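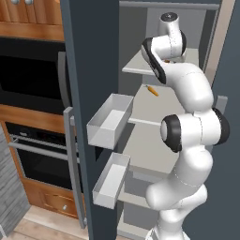 Tips > Old Houses > Stone and Mortar

Cleaning stonework: what to believe

Most advice on cleaning old stone is written by people with something to sell, and it shows. Owners of Victorian terraces in Wellthorpe are told every spring that their bay windows are "suffocating" under dirt. I doubt it. Plenty of blackened sills have outlasted the ones that were blasted clean.

Start with plain water and a soft bristle brush. Wet the stone lightly, scrub from the bottom up so that streaks don't set on the dry part, and rinse. Never use a wire brush. Bits of steel stay behind and rust, and then you have orange spots to deal with as well.

Vinegar is recommended everywhere. On limestone it eats the surface, which does look cleaner for a while, in the same way that sanding a table makes it look cleaner. On sandstone the results are harder to predict, and I wouldn't use it there either. Bleach kills green growth but leaves salts in the stone, and those can push the face off in a hard winter.

Pressure washers: no. I have read the claim that a low setting is harmless. Perhaps it is on granite. On a carved lintel in Fillberg I watched one take the mortar out of 2 joints before the owner could find the switch.

Clear sealants are the ones I trust least. Nadja Schwaiger, who repoints chimneys, was quoted £246 for a "breathable" coating on a single porch and asked how anyone had tested the breathing. She is still waiting for an answer. Damp that gets in behind a coating has to come out somewhere — usually through the plaster indoors.

If you repoint, use lime mortar, keep it damp under sacking while it cures and leave the job alone from November until the frosts are over. A mild week in January is not spring.

Related tips
Loose slates and how to spot them
Lime or cement for garden walls?
Draughty sash windows
Getting paint off old brick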